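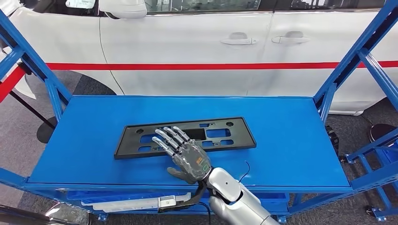

Section 4: Setting up the register desk

Right, you've got the Wako box open and the tablet charged, so this is where we get the register desk going. I wrote this section after doing it in Vetska with Amra Omerović, and I've left in the bits we got wrong the first time so you can skip them. Have the cable, the printed street list and your desk card to hand before you start.

4.1 Starting the tablet

1. Put the tablet on its Gestell (the folding stand with the rubber feet) and turn the screen towards you, not the queue. People lean in, bless them, and they shouldn't be able to read their neighbour's address.

2. Hold the side button until you see the Wako start page. It takes ages. Don't press it again or you'll send it back to the beginning.

3. Type the desk number from your card. Ours was 139. If you get "Desk not found", check you haven't put a space after it, which I did twice.

4. Tap Load Register and leave it alone until the bar fills up. The copy is stored on the tablet, so you can carry on if the signal drops later.

Note: a desk holds up to 550 names. If your street list runs over that, you'll need a second desk card from Edin Kos at the district office, and please ask him in November and not on the morning itself!

4.2 Checking the list

1. Open Streets and compare the first and last street with your printed sheet. If they match, tap Confirm.

2. If they don't match, tap Reject and load again. Still wrong? Ring the district office. Please don't carry on with a list that's nearly right, however long the queue is getting.

3. Look up your test voter. Every desk has one, and it's always under the surname Matić with a row of zeros for the date of birth. Mark it as attended, then undo it. If both work, you're ready.

Caution: undo only works for the last person you marked. If you've gone past that, leave the entry as it is and write the name, time and desk number in the paper log. I'd keep a pen tied to the log if I were you, mine walked off before lunch.

4.3 Looking someone up

1. Ask for the surname first, then the street. Three letters of the surname is usually plenty.

2. Accents don't matter in the search box, so "Omerovic" finds "Omerović". Hyphens do matter, sadly. Try the name both ways.

3. Read the house number back to the voter and let them say yes before you tap Attended.

4. If the name isn't there, tap Other Desks. When the register shows them somewhere else, the screen gives you the room and you can point them along.

5. If there's no result anywhere, fill in the yellow form with them. Don't tell anyone they're not registered. All you know is that your tablet can't find them, and the office can look up things that we can't.

4.4 Slips and paper

The printer takes the narrow rolls and each one does 400 slips. Change it when you see the pink stripe. Lift the lid, drop the new roll in with the loose end coming from underneath, pull a bit out and shut the lid until it clicks. If the slips come out blank, the roll is in upside down (it's always this).

4.5 Closing the desk

1. Wait for the presiding officer to say the doors are shut. Anyone already in the queue still gets served.

2. Tap Close Desk and enter your PIN. Write the total from the screen in the paper log, and get a second person to sign next to it.

3. Plug in the cable and tap Send. Keep the tablet awake until you see Received.

4. Fold the Gestell with the feet inwards and pack it under the tablet. The desk card goes in the envelope with the log, and the envelope goes to the presiding officer.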